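Entretien des plateaux clairs de l'atelier : ce qui change en septembre

Les tables de la grande salle ont passé l'été sous usage continu, et le relevé fait avant la reprise montre deux choses distinctes qu'il faut éviter de confondre : l'encrassement, réversible, et l'usure du vernis, qui ne l'est pas. La présente note reprend la procédure de nettoyage, la méthode de contrôle à la lumière et les seuils à partir desquels un plateau part en reprise chez Custness. Elle remplace la fiche affichée à côté de l'évier, qui mentionnait encore l'ancien produit.

Le parc actuel compte 39 plateaux de teinte claire, tous installés par Sasberg lors du réaménagement. Le format est identique partout, les chants sont arrondis et la finition d'origine est satinée. Deux lots ont toutefois été livrés à des dates différentes, et leur comportement à l'humidité n'est pas le même. Les plateaux du second lot marquent plus vite sous un verre posé sans dessous. Le numéro de lot est tamponné sous le plateau, côté fenêtre, à l'intérieur du piètement.

Nettoyage courant

Le dépoussiérage se fait à sec, avec un chiffon microfibre propre, dans le sens du fil. On passe ensuite un chiffon à peine humide, imprégné de la solution Zustari diluée à raison de 5 ml pour 500 ml d'eau tiède. La solution se prépare le jour même. Au-delà, elle dépose un voile qui se voit surtout en lumière rasante et qui oblige à rincer deux fois.

Le chiffon est essoré jusqu'à ne plus goutter. On procède par bandes parallèles, d'un petit côté à l'autre, avec un léger recouvrement, puis on essuie immédiatement avec un second chiffon sec. Pas de pulvérisation directe sur le plateau : les gouttes qui stagnent laissent des auréoles, en particulier sur les zones où le vernis est déjà aminci. Les éponges à face abrasive sont retirées du chariot. Il en restait dans le tiroir du bas, merci de les jeter.

Pour les résidus de ruban adhésif, on ramollit la colle au sèche-cheveux en position tiède, on soulève avec une carte plastique, et on termine à la solution normale. L'alcool ménager reste exclu. Sur un plateau d'essai, il a matifié la finition en moins d'une minute.

Contrôle visuel

Le contrôle se fait plafonniers allumés, plateau dégagé dans la zone examinée. Le reflet de l'éclairage est l'outil principal de lecture. Dans la tache claire, le veinage s'efface en partie et c'est l'état du vernis que l'on regarde : microrayures, traces de chiffon, différence de brillance. Hors du reflet, on lit la teinte et le dessin du bois, et donc les taches. Un même point doit être observé dans les deux conditions, ce qui impose de se déplacer autour de la table.

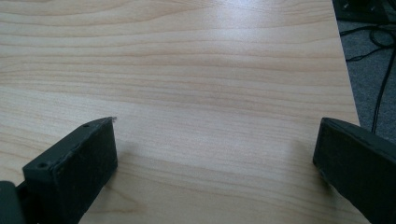 Plateau clair sous l'éclairage du plafond : le reflet blanchit une partie du veinage, les tons plus chauds restent lisibles vers les bords.

Le dessin du fil demande un peu d'habitude. Il court à peu près à l'horizontale, avec des lignes ondulées qui se resserrent par endroits et d'autres qui partent en longs arcs. Les bandes beige crème alternent avec des veines plus foncées, tirant sur le brun rosé. Ces veines ont été signalées à plusieurs reprises comme des taches de café ou de thé. Avant de remplir une fiche, on vérifie si la marque suit le fil : une veine s'étire et se prolonge, alors qu'une tache de liquide coupe les lignes ou présente un bord plus foncé que son centre.

L'ongle suffit à classer une rayure. S'il glisse sans accrocher, la rayure est dans l'épaisseur du vernis et on la note « superficielle ». S'il accroche, on note « ouverte » et on protège l'endroit avec un sous-main jusqu'au passage de Custness. Une rayure ouverte ne se nettoie plus à l'eau.

Relevé de l'été

Le relevé donne 387 marques, toutes catégories confondues. La grande majorité a disparu au premier nettoyage conforme. Les marques restantes se concentrent sur les tables proches du massicot et sur la rangée du passage, là où l'on pose les cartons en attendant de les ouvrir. Les agrafes sous les cartons expliquent une bonne partie des rayures courtes et parallèles. Il est donc demandé de poser les colis sur la desserte métallique, qui est prévue pour cela, et de réserver les plateaux aux travaux de découpe sur tapis, d'assemblage et de tri.

Aucun gonflement de chant n'a été constaté. Deux plateaux du second lot présentent une auréole persistante. Ils restent en service, auréole tournée vers le mur, et seront revus en même temps que les autres.

Reprise du vernis

Un plateau est envoyé en reprise dès qu'il présente une rayure ouverte, une zone matifiée plus large que la main ou une auréole encore visible après trois nettoyages espacés. Custness travaille par dépose complète. Le plateau est dévissé, marqué au crayon sur la face inférieure, emballé dans une couverture et remplacé provisoirement par un panneau de réserve. Les vis vont dans un sachet scotché au piètement — pas sur le plateau.

Au retour, la surface reste fragile pendant plusieurs jours. On n'y colle rien, on n'y pose ni tapis de découpe ni serre-joint sans cale, et on se limite au dépoussiérage à sec. Le premier nettoyage humide attend le samedi suivant.

Matériel

Les chiffons microfibre sont désormais fournis par Ofori, en deux couleurs : gris pour le passage humide, bleu pour l'essuyage. Ils se lavent sans adoucissant, qui encrasse les fibres et laisse des traînées. Le bac de linge sale se trouve sous l'évier, à gauche. Les sous-mains de protection sont rangés à plat sur l'étagère haute, et non roulés : un sous-main roulé rebique aux angles et finit par accrocher les manches.

Les fiches de contrôle sont dans le classeur vert. Une fiche par plateau, avec le numéro de lot, la catégorie de la marque et un croquis de sa position par rapport à la fenêtre. Les fiches sans croquis ont dû être refaites cet été, faute de pouvoir retrouver les marques. Le prochain relevé aura lieu une fois les plateaux en reprise revenus et remontés.

À lire aussi
Massicot : réglage de la butée et changement de lame
Desserte métallique : charge admise et blocage des roues
Tapis de découpe : quand retourner, quand remplacer
Rangement des serre-joints par ouverture
Éclairage de la grande salle : remplacement des tubes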